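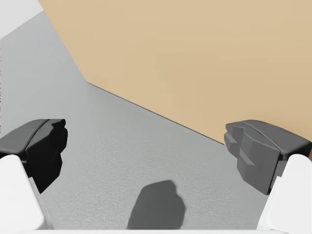

Iona Carnegie

ok thread. moved mom out of the house on Drendville Rd in June and have been meaning to write down what I learned before I forget all of it. in no order

1. start with the paper. not the furniture. we did furniture first and then had no table to sort the paper on. sat on the floor for two evenings

2. she had every gas bill going back to the old supplier. kept 22 of them, shredded the rest. the shredder died at the halfway point, bought another one, 592 pages later that one is fine

3. movers: got three quotes. lowest was Bevby at 1,073 and that was with the piano. ask if stairs are extra. stairs are always extra

4. label boxes on the SIDE. I know everyone says it. I wrote on the tops and then stacked them 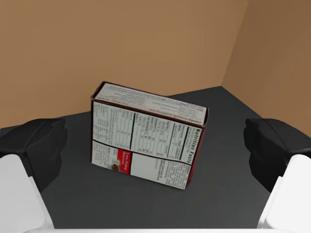
5. The pantry took longer than the bedrooms. mom can't throw out food, so every shelf was a conversation. spices older than my kid. flour in four diferent jars. what worked in the end was reading her the backs of things, like the nutrition panel on a pudding mix carton – she hears the sugar and says oh give it to Patrício. so Patrício next door got a LOT of dessert. sorry Patrício

6. do the pantry in the morning. by 4pm she wanted to keep everything and I wanted to keep nothing

7. change of address: bank, pharmacy, doctor, insurance, library. we forgot the library. she was more upset about that than the insurance

8. the cat. Umer hid inside the box spring for 11 hours. shut the cat in the bathroom with a sign on the door before movers show up. a big sign

9. measure the new doorways. the sofa is at my place now, I don't want to talk about the sofa

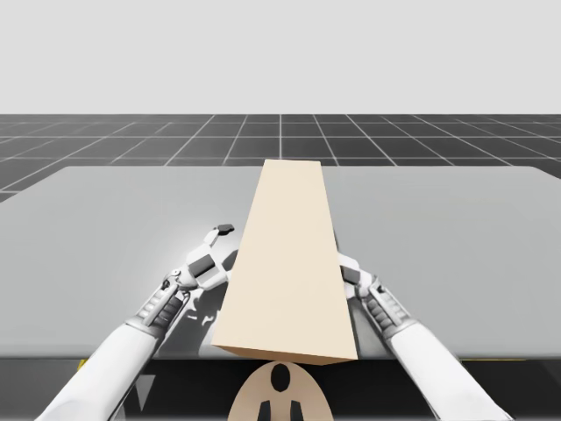
Long beige block, gray table

10. she took fewer things than I thought she would. the good lamp, the radio, all the photo albums, one chair. she didn't ask about the china once and I'd lost sleep over teh china

11. first night: pack sheets, a kettle, meds, phone charger and toilet paper in one bag and keep it in your own car. not the truck

a few people asking about the piano. it went in fine, needs tuning. she plays it before breakfast, the neighbors have been nice so far

will add more if I remember, have to go get the cat from the vet – routine, he's ok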